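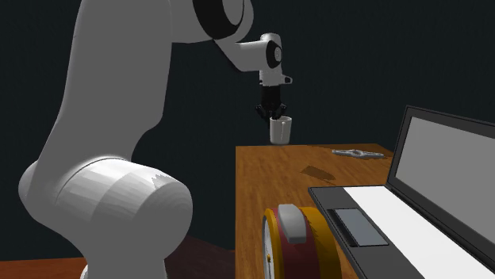

Opportunities / Paid, casual

Wanted: someone to help us spend our robot money properly

Hi, I'm Efa Sayce and I look after equipment planning at Irnedia. We've finally been given a budget for a robot arm with a two-finger gripper, and I need a person who'll help me work out which one to buy before November – and talk me out of the silly ones!

We do a lot of our planning in simulation first. You'll spend most of your hours with set-ups like a white arm holding a mug over a wooden table with a laptop on it, asking dull but expensive questions. How much reach do we need? Will the bench have to be moved? What do spare fingers cost, and who pays the freight?

There are two arms on the shortlist, the Brirnthorpe and the Gravska. I've got quotes for both and I can't make the columns match (one has training included, the other charges for the power cable, I kid you not). The Rosser colour-coded spreadsheet we inherited has 600 rows and I'd love someone to take it off my hands.

It's 11 weeks of casual work and you can do most of it from home. You don't need an engineering degree. If you've bought gear for a lab, workshop or school and remember what went wrong, I want to hear from you. Being comfortable on the phone with suppliers is a big plus, as I'm hopeless at haggling.

Send me a page about yourself and one purchase you'd do differently. No cover letter, please – I've read enough of those. Applications are open from 8 August 2021 and I'll reply to everyone myself.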